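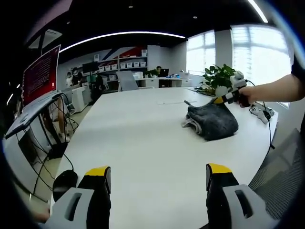 Ticket 1286: Hemar rejects most cloth episodes as "no contact"
Product: Hemar recorder and episode filter
Reported by: Holla site, data collection
Vendor: Clilline support
Opened: September 29, 2023
Status: Open (was closed by vendor, reopened by us)
Priority: Normal. We asked for High and it was changed back.

Summary
We record people folding and handling soft goods with hand-held grippers. Episodes go through the Hemar filter before they get exported to Royer for training. On the gray cloth task the filter threw out 18 of 20 episodes with the reason "no contact." The person doing the task had hold of the cloth in every one of them. I watched all of them back before filing this, at normal speed and then slow.

Expected: episodes where the cloth is gripped are kept, or get rejected for a reason that's true.
What we get: 2 kept, the rest rejected, same reason code on each.

What we have ruled out before filing
Battery, storage and cabling on both grippers. Cables were swapped between the left and right units and nothing changed.
Old firmware. Both units report the current release.
Wrong task template. Soft goods template is selected. Screenshot of the template page attached to the original email.
Hard objects. The same two grippers on a mug task the same morning gave no rejections at all.

Reply from Clilline support
Thank you for your report. "No contact" generally means that the operator did not fully close the fingers on the object. Please remind operators to close firmly and hold briefly before lifting. We also recommend reviewing the lighting section of the setup guide, as bright windows can affect results. We are closing this ticket for now. Please reopen if the issue persists.

Reopened by us
The issue persists. I don't see how it could have stopped, given that all we received was advice to squeeze harder.

On lighting: yes, there are windows, and the blinds don't stop much. But the mug task was done at the same table in the same light and passed. If brightness broke the contact check it should have broken it there too. I'm not saying light has no effect on anything. I'm saying I'd like to see one piece of evidence that it has an effect on this.

On closing firmly: please open any of the rejected files. A person is holding up a floppy piece of fleece and it's not falling.
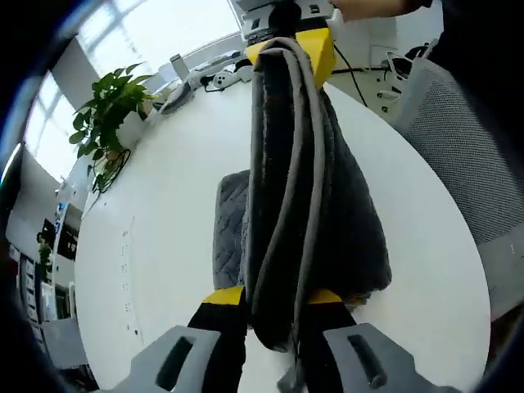

Hand-over step: top of the cloth on one gripper, lower end pinched in the other, quilted piece behind on the table.

If the filter says there's no contact during a step like that one, I want to know what it means by contact. That question was in my first email and wasn't answered, so here it is again as its own line.

What signal does the filter use to decide contact?

Reply from Clilline support
We have passed your question to engineering. In the meantime please try raising "contact sensitivity" in the filter settings from Standard to High and re-run the filter on the affected episodes. No re-recording is needed.

Log: sensitivity change
Set to High, re-ran the filter on the same files. Everything passed.

Before anybody writes "resolved," I then did what should have been done first and fed it something that ought to fail. I recorded a few episodes where the operator goes up to the cloth, closes the fingers on air beside it, and backs off. With sensitivity at High those passed too. So High doesn't find more contact, it just stops checking. That's worse for us than the original fault. A good episode thrown out costs us the time to record it again. A bad one let through goes into Royer and teaches the policy that snapping at air next to a towel counts as a grasp, and we find out months later when the thing does exactly that.

Set back to Standard. Please don't recommend High to other customers on soft goods until somebody has tried it with misses.

Reply from Clilline support
Thank you for testing. Engineering confirms that contact is derived from finger width. When the fingers close and stop at a width above the "empty close" value, the filter records a contact. When they reach the empty close value, it records no contact. High sensitivity lowers the empty close value. Could you tell us the thickness of the material you are using?

Our answer
Thank you, that's the first useful thing in this ticket.

No, I can't give you a thickness. It's cloth. It's one thickness when it's lying there and a different one when it's pinched, and different again at the edge where the binding is sewn on, or where it's folded over. The operator grabs whatever part makes sense for the next fold. I assume that's why we use people for this.

But it does give me something to test, so I went through the recordings again and noted where on the cloth the first pinch lands.

Log: first pinch, by location
Approach matters less than I thought it would. I had a theory that coming in low and flat across the table was the trouble, with the fingers pointing forward at the cloth and the tips only catching the near corner.

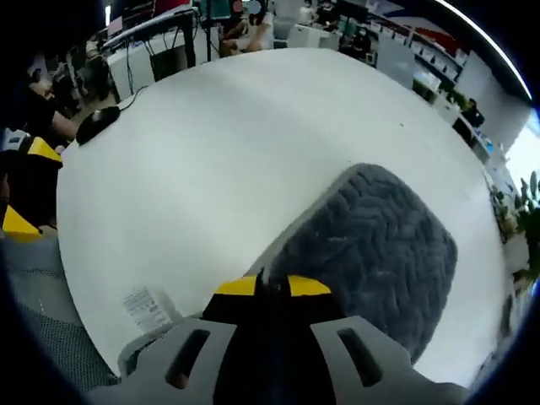 It doesn't hold up. Some low approaches were in the kept pair and some were rejected, and the steep ones split in the same useless way. I'm leaving the theory in the log so that no one at your end spends a week on it.

Where the pinch lands does seem to matter. In both kept episodes the first pinch is on a doubled part, fleece over fleece. In the rejected ones I checked closely, it's a single layer or the bound edge, and the fingers squash it nearly flat. The width trace goes down to almost the same place it goes for an empty close. Almost. There's a small difference you can see by eye if you zoom the plot, and the Standard threshold sits on the wrong side of it.

I'm wary of my own result here. Two kept episodes is a thin basis for anything, and I knew which ones they were before I looked. So I asked for a proper run.

Log: controlled run
Same cloth, same table, same operator, same gripper. Three conditions, mixed order, with a colleague writing down the condition on paper where I couldn't see it until I'd marked the traces.

Condition A: pinch a doubled part.
Condition B: pinch the bound edge where it meets the tabletop.
Condition C: close on air beside the cloth.

A passes on Standard. C fails on Standard, as it should. B fails on Standard every time, and it's a perfectly good grasp. You can lift the cloth by it.

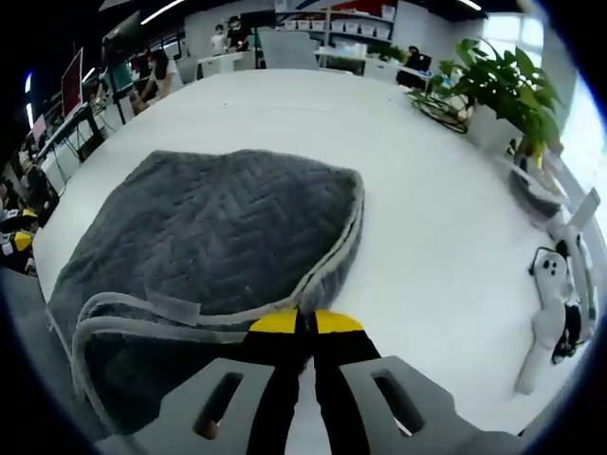

From the traces alone I could separate B from C, though I had to work at it, and I got a couple wrong where the pinch was right at the very tip of the pads. I could never confuse A with anything. So the information is in the recording, just barely, and a single fixed number isn't going to pull it out.

One more thing from this run, which may or may not be related. The empty close value isn't the same on our two grippers. The left unit bottoms out a touch wider than the right. The filter uses one value for both. If the pads wear, or if somebody fits a new pair, that value moves again. I couldn't find a place to enter it per gripper, and the setup guide doesn't mention one.

Reply from Clilline support
This is very helpful detail. Engineering suggests two options: (1) use thicker material for the folding task, or (2) instruct operators to always grasp folded areas. A revised filter is planned for the November release.

Our answer
Option 1: no. The material is the task.

Option 2: also no, and I'd ask you to think about what it does to the data. We'd be telling operators to avoid the most common way a person picks up the edge of a towel so that a filter is happy. The filter would report a wonderful pass rate. Royer would get a pile of examples in which cloth is only ever held by the doubled part, and then it would meet a flat towel and have no idea. You'd be shaping the demonstrations around the checker. I've seen that done at other places and the graphs always look terrific.

About the revised filter: what does it do differently? "Revised" could mean a per-gripper empty value, or using the camera view along with the width, or a different fixed number. The first I'd try tomorrow. The second I'd want to see with misses in the test set. The third I'm not interested in.

Workaround in use at Holla
1. Leave contact sensitivity on Standard.
2. Switch the filter action for "no contact" from Reject to Flag. It's under Export, not under Filter, and it took me far too long to find.
3. Watch every flagged episode through and mark it keep or drop by hand. Watch the first close in particular.
4. At the start of each session, record one empty close per gripper and save it with the session notes. If the value changes from last time, look at the pads before going on.
5. Don't delete dropped episodes. They go in a folder called misses, which is what we'll run against the November build.

Step 3 is slow. I'm not putting a number on it here, but it eats a good part of the afternoon, and automatic filtering is what we were sold.

Still open
Per-gripper empty close value: asked, no answer.
What the November change is: asked, no answer.
Whether the High setting has affected exports at other sites: asked, told it's "not expected." I'd like to know who checked.
Whether pinches at the very tip can be told apart at all from width: unknown. I doubt it. I'd be glad to be shown a trace.
Rejected episodes from before this ticket, from the pillowcase task: not reviewed yet. Same reason code on a lot of them, so I expect the same fault, but I haven't watched them and won't claim it.

Please don't close this one automatically for inactivity. The last reply was ours – the inactivity is at your end.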